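Chapter 6
Coordinating Two Arms in a Shared Workspace

6.1 Why two planners are not enough

The previous chapter treated a single arm. Given a start configuration, a goal configuration and a model of fixed obstacles, the planner searched joint space for a path free of collision. A natural first attempt at controlling two arms is to run two copies of that planner, one for each arm, and start both trajectories together. This works when the arms stay on their own sides of the table. It fails when their goals are close to each other, because each planner holds an outdated picture of where the other arm will be.

The difficulty is one of dimension. Two arms with six joints each form a system with 12 joint variables. A path that is valid for the left arm alone may pass through space that the right arm occupies at the same instant. Validity is therefore a property of the pair and cannot be tested on either arm in isolation. 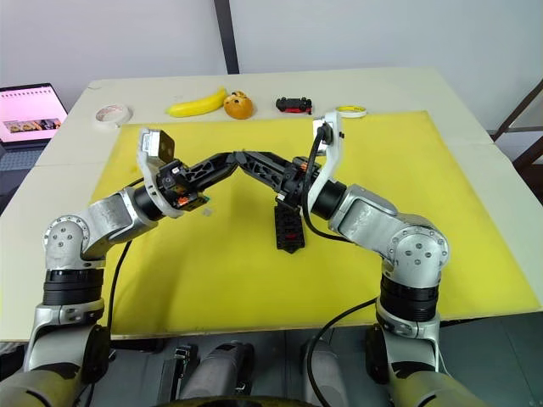

Self-collision checking consumes most of the planning time in a coupled system. The usual method replaces each link with a simple convex shape, such as a capsule, and computes the distance between every pair of shapes that could touch. When the arms are well apart, a coarse bounding test rejects nearly all of these pairs. In a posture where both arms rise from the near corners of the table and meet over the middle of the mat, with the forearm links almost touching, the coarse test rejects very little near the wrists and the full distance computation has to run. The shapes must also cover whatever is mounted beyond the wrist. A camera module or a looped cable takes up space, and a model that ends at the last joint will report a clearance that does not exist.

6.2 The running example

Exercises in this chapter use Dralteo, a small planning library written for teaching. Dralteo represents the pair of arms as one configuration vector, left arm first. Its collision module, Brema, returns the smallest distance found and the names of the two links involved. The default settings are as follows.

Samples per planning query: 512
Control loop rate: 500 Hz
Planning time limit: 300 ms

The time limit applies to the search alone. Smoothing is a separate call and is covered in Section 6.5.

6.3 Priority and coupling

There are two broad families of methods. In prioritized planning, one arm is planned first and its trajectory becomes a moving obstacle for the other. The search is fast, but it can miss a solution that requires the first arm to give way. In coupled planning, both arms are searched together.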